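Kitchen Corner Refit for a Shared Project Workshop
Course report, Interior Systems Studio
Loubna Abdelaziz and Kanokwan Chaiyaporn

Summary

The workshop on the ground floor of the Mitton building is used by four student groups. It has a concrete floor, white walls and one water connection. Before this project, food was prepared on a folding table and dishes were carried to a restroom on the floor above. Our task was to plan and build a compact kitchen corner with a sink, a work surface and closed storage, using a budget of $800 and finished units where possible. This report covers the requirements, the layout, the installation, the use trial and the work that remains.

1. Requirements

Requirements were collected in November from the groups that share the room. They were asked what they prepare, what they wash and what they store. Cooking is limited to one-pan meals, reheating and hot drinks. The items washed most often are mugs, spatulas, spoons and small pans. Storage is needed for utensils, dry goods and cleaning supplies.

The requirements were reduced to the following list.

The sink must hold a pan 12 inches across lying flat.
The main work surface must be beside the sink, at one height, with no step between sections.
Utensils must be stored within one step of the work surface.
All surfaces must be cleanable with a damp cloth and dish soap.
The corner must be removable without damage to the wall, as the room lease ends after next year.

A dishwasher was requested by two groups. It was left out because the single water connection has no second valve and the drain line would have to be extended under the slab.

2. Layout

Three layouts were drawn. Layout A placed the sink in the middle of the run with a short counter on each side. Layout B placed it at one end. Layout C turned the run into an L shape, with storage on the short leg.

Layout A gave two work surfaces, but neither was long enough for a cutting board and a dish rack together. Layout C blocked part of the walkway to the rear door. Layout B was selected. It gives one continuous counter, and the plumbing stays close to the existing connection.

Counter height was set at 36 inches. Kanokwan tested 34, 36 and 38 inches with a board on adjustable trestles. Users of different heights were asked to stir, chop and rinse at each setting. The middle setting received no complaints for stirring and only two for rinsing.

3. Materials and cost

The drawer unit and counter were bought as display stock from Vuller. Both are black. Black was the only color available at the reduced price, and it shows flour and dried soap more than a light surface would. The sink is a white rectangular basin with a round drain, and the faucet is chrome. Both came from Mutolo, a salvage yard on the same street.

The total before tax was $324 for the drawer unit and counter, with the rest divided among the sink, faucet, trap, supply hose, sealant and fasteners. Delivery was free. The project finished under budget.

4. Installation

The floor was checked first with a four-foot level. It falls toward the rear door, so the feet of the drawer unit were shimmed on one side. The unit was then fixed to an adjacent frame, not to the wall, to meet the removal requirement.

The sink opening was cut from a paper template. The first template was traced from the outside of the rim and would have produced a hole that was too large. The error was found before cutting. A second template was made from the underside of the basin and checked against the trap position.

Sealant was applied in one continuous bead and left overnight. The faucet was mounted behind the basin to keep the side counter free. The supply hose had to be replaced once. The original had a worn washer and leaked at the lower nut when pressure was applied.

5. Use trial

The trial ran for 13 days. Loubna kept a log sheet on the inside of a cabinet door, where users wrote the time, the task and any problem. Entries were then sorted by location: counter, sink, drawers and floor.

Most counter entries dealt with long utensils. A wooden spatula set down on the counter takes up a large part of the working depth, and users placed it wherever space was left. Mugs and cups collected beside the faucet after rinsing. This spot was never planned as a drying area, but it is close to the basin and out of the way of the counter.

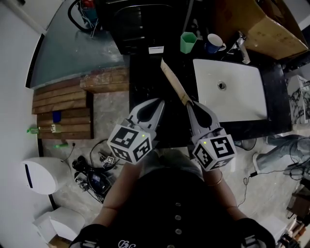
6. Findings

6.1 Long utensils

The top drawer is too short for the longest spatulas unless they are laid at an angle. When three or more are stored this way, the drawer jams. A tall jar was tried for the last part of the trial. It held the long-handled tools upright, and drawer complaints stopped. The jar must be heavy at the base. A light plastic one tipped over twice when a ladle was added.

6.2 Cups beside the faucet

Signs asking users to dry their cups had no effect on the log. A shallow tray with a raised edge is proposed for this spot. It would accept the existing habit and keep water off the surround. The dark surround shows mineral spots clearly once it dries, and these accounted for most of the cleaning entries.

6.3 Floor area

The floor near the kitchen corner is shared with project work. Planks, boxes and cables are kept there during the day. Log entries mention stepping around cables while carrying hot drinks. A clear strip 40 inches deep in front of the counter is recommended, marked with floor tape. Lumber should go on a wall rack near the rear door.

6.4 Labels

Small white labels were tested on the drawer fronts. Paper labels began to lift at the corners within the first week. Plastic tape labels stayed in place but left residue when removed. We recommend plastic tape only for drawers with fixed contents.

7. Remaining work

The drying tray has been drawn but not built. The drawer insert needs a diagonal divider or should be dropped in favor of the jar. The floor tape needs approval from Ms. Lo in the building office, who has the plan and the measurements. Spare washers for the supply hose are in the bottom drawer, in the bag with the faucet key.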